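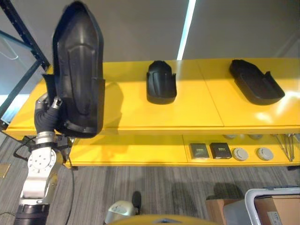
On the list, Lallden asked: was the arm at the Cludside open day doing real work, or was it a set piece they run for guests? And did anyone get close enough to see how it holds the parts? We are thinking of going to the next one but it is a long drive for us.

I went, so I can answer some of that. Karam has already posted the parking and lunch details so I will leave those out.

It was doing a job, though a small one. The arm takes black moulded plastic parts from the yellow shelving, holds them up on end, turns them and puts them back. Cludside call this the handling trial. They were clear that nothing from it goes out to a customer yet. The parts come in different shapes, some long and shallow like a tray and some short and upright, and the point of the trial is to see whether one gripper can manage all of them without anyone changing the fingers.

As for how it holds them, it takes them by the edge. The fingers are metal and they clamp on the rim. I had expected suction cups, as we use at our place, and I asked why not. The answer was that the parts have too many ribs and channels for a cup to seal on, and the flat areas are not in the same place from one shape to the next. The rim is the one thing they all have. The drawback is that a long part held at one end will swing if the arm moves fast, so they have turned the speed well down. It was slower than a person would be. They said so themselves.

We were let in at half past ten in small groups. Each group had a short talk first and then stood behind a line on the carpet. You are near enough to see the fingers close. Ask to stand on the right if you go, as the arm itself blocks a good deal from the left.

Some figures, which I wrote down at the time:

Parts handled in the trial up to that morning: 900
Dropped or put back wrongly: 50
Longest run without anyone stepping in: 273

Most of the 50 were early on, they said, and most of those were the long shape. I asked whether the count of 273 included the short shape only and was told no, it was mixed, but they did not have the split to hand. They promised to send it. If it comes I will post it.

During our group's turn it missed one grip. The fingers closed, the part slid, the arm stopped and waited, and the operator set the part straight and pressed a button. After that it carried on. I mention this as I know a few people on the list have only seen the film from Cinano, which has no stops in it at all.

Things I would have liked to know and did not find out:

Whether the shine off the yellow shelf bothers the vision. There was a strong glare on it from where I stood. Somebody else asked and the answer was about software settings and I did not follow it.

How long the fingers last. Metal on plastic all day must mark one or the other — I could not see any marks from behind the line, but that proves little.

What it costs to set up for a new shape. They gave the time as an afternoon, but no price.

On the question of the drive, it depends what you want. If you are after a finished cell that you could order, you will be let down, and you would do better to wait for Cinano, who are meant to be showing theirs in November. If you handle awkward mouldings by hand at the moment and want to talk to people trying the same thing, then I think it is worth the trip. The talk was short and the questions went on for longer than the demonstration did, which suited me.

They asked us to book for the next one through the usual address. Numbers are limited, so put your names down early if you want to come as a group. I am happy to share a car from our end if anyone is passing.

> Does anyone know if they allow you to bring your own parts to try? We have
> a cover here that nothing will pick up. It is light enough but it has no
> flat face on it anywhere.

Yes, within reason. They will take a sample if it is posted beforehand, with a note of the weight. The limit they gave was 600 grams. They will not try anything handed over on the day.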